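Wired or wireless mice for a shared office?

Endudlow
Jun 30, 2020
We have 21 desks in our office and people rotate between them. I have a budget of 415 dollars to replace the mice before we reopen. Half of what we have now is wireless and half is wired. The wireless ones go dead in the middle of the day and the spare batteries disappear. I am leaning toward wired for every desk. Anyone regret doing that?

Rodau
We went all wired three years ago. No regrets. A wired mouse stays on its desk. Wireless ones end up in laptop bags and go home with people. Same for the receivers, which are worse because you don't notice until the next morning.

Wetel
I disagree. Cords wear out where they leave the mouse. I replaced more wired mice than wireless in my last job. A decent wireless one runs for months on a single AA if people turn it off at night.

Rodau
People don't turn them off at night.

Wetel
Ours did. We put it on the closing list next to the coffee maker. 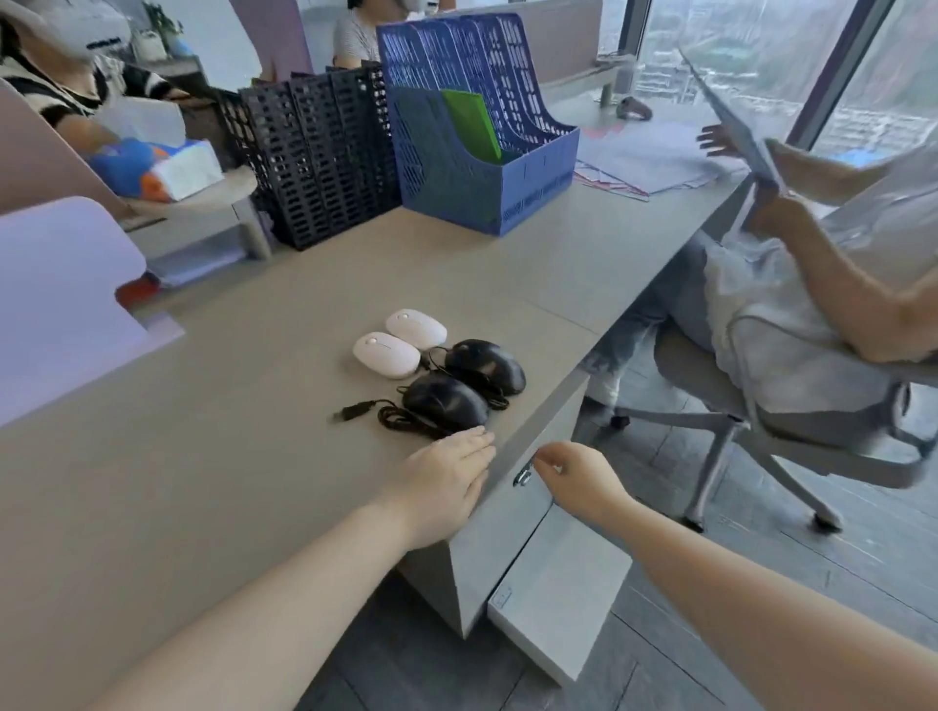
Abdelaziz
Whatever you buy, get one model and stick with it. When I took over from Rigoberto there were so many kinds that no receiver matched anything. I put a dot of nail polish on each receiver and the same color on the mouse. Took an afternoon and saved me a lot of walking.

Also check the cord length. Some of the cheap ones are made for laptops and won't reach a tower on the floor.

Endudlow
Good point on the cord. Our towers are on the floor, so I'll measure. How do you handle left-handed people? We have two.

Abdelaziz
Buy a symmetrical shape for everyone and they can swap the buttons in settings.

Wetel
Swapping buttons on a shared desk is a pain if everyone uses the same login. Let those two keep their own mouse. And make it wireless, they have to carry it.

Rodau
I can agree with that one. Wired for the desks, wireless for those two.

Endudlow
Separate logins here, so either would work. I'll order a few wired ones first and see if the cords reach.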